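Recording suture demonstrations for the course project
Drosbridge Surgical Robotics Club, student handbook, part 5
Maintained by Signe Kragh. Last changed 2022-02-20.

This part covers one recording run of interrupted stitches under teleoperation. It assumes homing and tool calibration from part 2 are done and that the Kasten logger starts without errors.

1. Check that all camera streams carry the same clock. If they drift apart by more than 30 ms, restart the logger before touching the tissue.

2. Park both instruments clear of the incision with the jaws closed. Enter the operator name and the run number.

3. Pass the needle through both lips of the incision and pull the thread until a short tail remains on the far side.

4. Wrap the long end around one instrument, grip the tail, and draw the throw flat. Repeat in the opposite direction. Pull along the surface and keep upward force low, or the stitch tears out.

Thread handling with the two instruments: 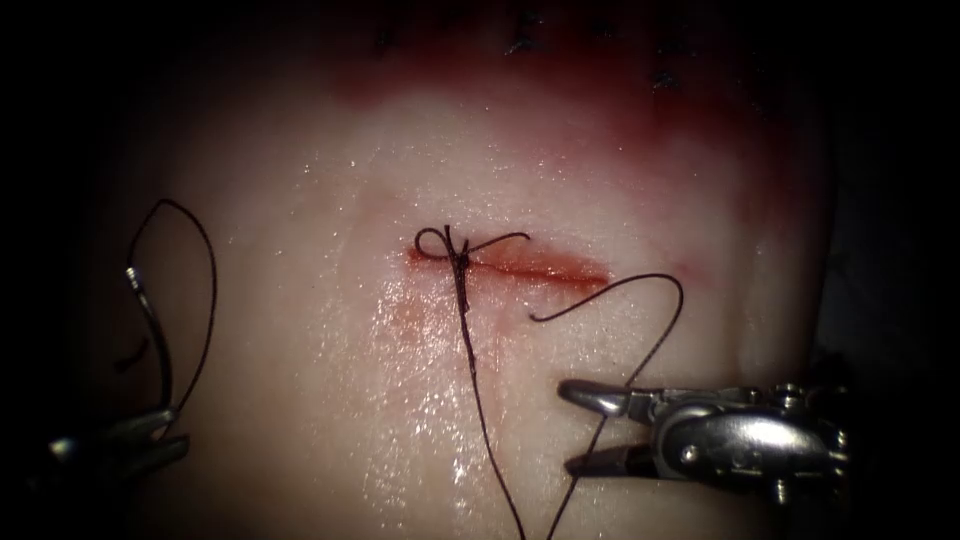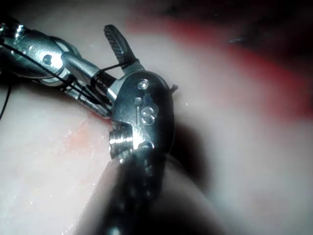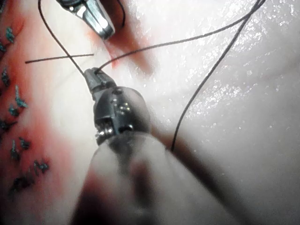 5. Trim both ends and press the pedal once to write the end marker. Do not press it between throws. The segmentation script by Ivan Tymoshchuk treats every marker as a finished stitch.

6. If the thread catches in a wrist joint, stop. Back the instrument off along its own axis, open the jaws, and let the loop slide free. Do not rotate the wrist to shake it loose. Label the run "snag" and keep the file, as the recovery motion is used in training.

7. Copy the run to the Grokdale share and compare frame counts between streams. The reference run has 1,852 frames per stream. Yours will differ, but all streams within a run must match.

Runs with mismatched counts go to Unnur Dalsgaard with the log attached. Cable tension faults are covered in part 6.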